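The Clodonex pact sets a readiness floor of 3000 troops per member, deployable in 20 days. Sestby has missed it in 4 of the last 6 reviews – and each time the shortfall was filed as "temporary."

MacLeish reports headcount only. Transport and fuel are left out, so a brigade with no trucks still passes.
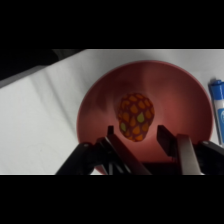 *1 min read*

Clusside wants both added to the August review. I would add spare parts as well, and publish the raw tables.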